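# Equipment plan for tabletop data collection, year two

README for the `budget` folder. Read this before opening the spreadsheet, and especially before editing it. 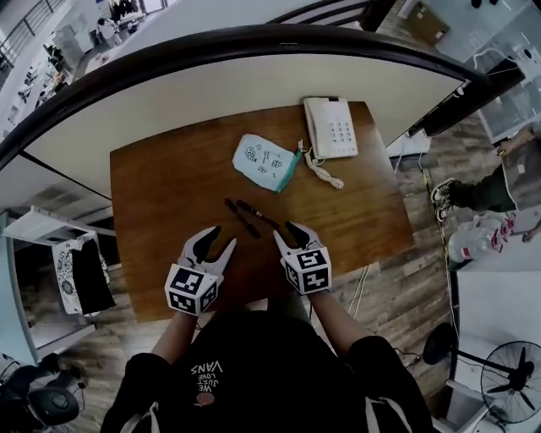 The folder holds what we bought in year one, what we wish we had bought, and what we are asking for now. It was put together by Clifford Perron, with prices chased by Erzsébet Pap and most of the complaints supplied by the people who use the stuff. The plan covers the handheld side only. The arms have their own folder and their own, much larger, regrets.

## What's in the folder

- `inventory.csv` – one line per item we own, with purchase price, supplier, state of health
- `request.csv` – one line per item we want
- `spares.csv` – consumables and breakables, with how fast we get through them
- `quotes/` – PDFs from suppliers, including two that contradict each other from the same supplier
- `old/` – last year's plan. Good for morale if you enjoy historical fiction

All prices are in dollars, before tax, before shipping. The column called `real_price` is after both. If you are going to quote a number to someone with signing authority, quote that one.

## What a station is

For planning purposes, one station means:

- a pair of handheld grippers, left and right
- a marker cube for each gripper
- a head camera and its mount
- a table
- a box of objects to pick up, put down and lose
- one operator, who is on a different budget

We started with the idea that the grippers would be the expensive part. They are mostly printed plastic. The expensive part is everything that makes the recordings usable, followed by the time spent finding out that they weren't.

## Grippers

A pair from Lanari costs us 251 before shipping. We priced printing them ourselves and got a lovely low number, which lasted until Emese Bárány added her own hours to it. The home-printed column is still in the sheet, struck through, so that the next person with this idea can see it has been had.

Request: four pairs. Two go into service and two go in the cupboard. Last year we bought exactly as many as we had stations, and in May a finger joint cracked on a left gripper. The right one then sat idle for the eleven days it took to get a replacement. You can't order a single left. You can now, in theory, but the form is in the `quotes` folder and you are welcome to read it.

Fingertip pads are a separate line. They wear, they pick up lint, and they go shiny. We get 18 to a bag and should order by the bag. Please stop ordering them by the pair.

## Marker cubes

Cheap, dull, and the cause of more thrown-out recordings than any other part. A scuffed face gives you a track that wanders off by itself. The fix is a fresh cube, so the plan is to keep a stack and swap without ceremony.

Two notes for whoever does the ordering:

- Matte faces only. The glossy batch from Brorkasham looked wonderful and reflected every ceiling light we have.
- Check the marker numbers before paying. We own a bag of cubes that all believe they are the left hand.

## Cameras and mounts

One head camera at 989, to bring the spare count from zero to one. This is the largest single line in the request and the one most likely to be crossed out, so here is the argument: when a camera goes back for repair, the whole station stops, and the operator's wages don't.

The mounts are from Wetitz at 87 each. They are overpriced and we want three more. The cheaper mount slipped slowly down the forehead over the course of a session, and by the end of the hour we had a very thorough record of someone's shirt.

## Objects

The line everyone skips. We budgeted nothing for objects in year one on the grounds that offices are full of them. That's true, but the owners come looking.

Zanele Le Roux now runs the object box and has a small allowance. Her rules, lightly edited:

- Buy two of anything thin. Pens are harder to pick up off a flat table than they have any right to be, and they roll.
- Soft things with a drawstring are good value. They never land the same way twice.
- Old corded phones are excellent and nearly free secondhand. The coiled cord alone earns its keep. Buy them before somebody decides they're vintage.
- Nothing breakable, nothing with liquid in it, nothing anyone would miss.
- If it came from someone's desk, it goes back to that desk.

We keep receipts for all of it. Finance has asked what a toy phone and nine shoelaces are for, and the answer is in the `notes` column.

## Furniture and the room

Tables: no purchase. The ones we have are the right height for standing work and survive being poked all day.

Fans: one more. Standing over a table with your arms out is warm work by midafternoon, and the building's idea of cooling arrives in October.

Cable covers: yes, please, a full box. Listed under safety, where it stands a better chance.

## Storage

Drives from Barta, two per station per quarter. Last year's plan assumed we would delete bad recordings as we went. We did not do that. We are not going to do that this year either, and the sheet has been adjusted to reflect what we know about ourselves.

## Order of cuts

If the request comes back trimmed, cut from the top of this list:

1. Extra fan
2. Third camera mount
3. Second spare pair of grippers
4. Object allowance, by half
5. Spare head camera

Don't cut the cubes. They cost next to nothing, which makes them look like an easy thing to remove, and then we pay for them in lost afternoons.

## Known problems with these numbers

- Shipping is a guess for anything from Brorkasham. They charge by a method they haven't shared.
- Wear rates in `spares.csv` come from two stations only, and one of them was used by gentler people.
- Import fees on the camera are entered as zero. They were not zero last time.
- The exchange rate is typed in by hand in cell B2. If every total looks insane, somebody has typed in B3.
- Erzsébet Oláh and Erzsébet Pap both initial their rows EO and EP, and the scan makes these hard to tell apart. If the row is about drives, it's Oláh.

## Changing things

Edit `request.csv` directly for anything under the price of a mount. For anything over that, add a quote first and put its file name in the last column. Rows without a quote get moved to `someday.csv`, which doesn't appear in the list above because we don't look at it much either.

Please don't sort the sheet. Clifford's formulas refer to rows by position and he has been told.

Last updated: July 27, 2018

Contact: Clifford Perron, equipment planning | © 2018 Tabletop collection group | Back to top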